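Gray is not a boring color: a talk with Luana Vasconcelos
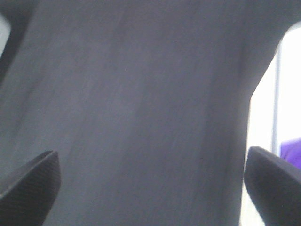
Luana Vasconcelos folds laundry for a living, and she is not ashamed to say that she likes it. She runs the small folding room of Ramanauskas, a laundry service in Tralstead, together with Montri Ratanaporn. In a busy week, 1,000 pieces pass over their two tables.

I asked her first about gray cloth. Many people find it dull. "For me it is the most difficult one," she said. "With a striped shirt, the stripes tell you if you are straight. With plain gray you have only the light. You look where it is paler and where it is darker, and so you find the crease."

She learned this from her aunt, who pressed curtains in a hotel. The aunt did not allow her to pull the cloth at the corners. "First you put your hand flat and you move it from the middle to outside. Slowly. After this you can fold."

Montri has another opinion. He prefers to shake the piece two times in the air and lay it down quickly. "Luana is more beautiful, I am more fast," he told me, and she laughed but did not agree with the first part or the second.

Their customers are mostly families, and also one guest house in Ziltcombe, which sends 72 towels every Monday morning in October, when the walkers come. Luana keeps the towels apart from the clothes, because the lint goes everywhere, and on dark gray you see all of it.

And at home, does she fold also there? "My own things stay in the basket until I need them," she said. "My husband does the sheets. He does them badly, but I let him."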